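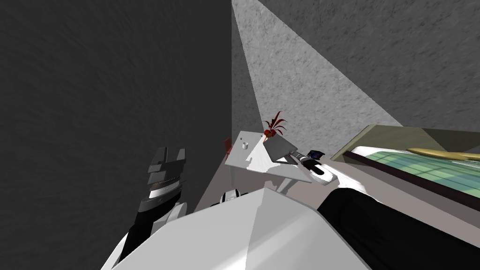 Chapter 5
Planning the Purchase

By the end of this chapter you should be able to write a one-page equipment plan, split a budget into buying and running costs, and say when to wait.

Start with the job. Not the catalogue. What has to be picked up, how heavy, how often, who is nearby when it happens? Write it down before ringing any supplier.

Case for this chapter: Gurden, a supported housing firm, 30 rooms. Waraporn Wiriya runs the equipment budget. She has two quotes for a two-armed robot, one from Varela, one from Cotier. Cotier is cheaper to buy. Varela includes servicing for 5 years. Neither quote mentions spare grippers, which wear out, or the staff hours for training. We come back to both quotes in 5.3.

Simulation first, if you can get it. Trying a room layout on screen costs little next to moving real beds and tables. Reach, door widths, turning space, all can be checked early. It wont tell you everything. Floors slope, cups are slippery.

Keep 10 per cent of the budget back for teh things you missed.

Key terms: purchase price, running cost, downtime, trial period.

5.1 Writing down the job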